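Chapter 2
Where the Examples Come From

A learning system knows what it has been shown, and somebody has to do the showing. At Plidurton, that somebody was Neusa Meireles, who had hoped to spend May on theory. 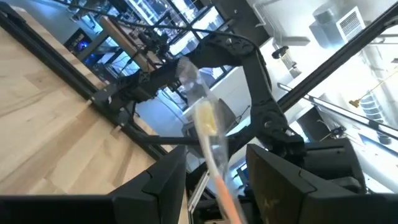
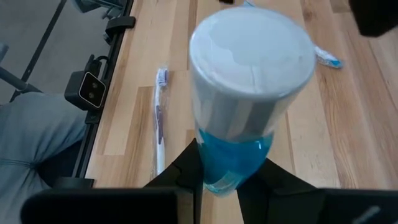 Figure 2.1. Views from the gripper: a packaged toothbrush (first) and a clear container with blue liquid (second).

Her set came to 2971 examples, most of them toiletries. Lucimara Paiva, who labeled them, now shops for toothpaste with visible reluctance. We will use their set throughout this chapter - bad grasps included - and begin with the question they argued over longest: when does one example end and the next begin?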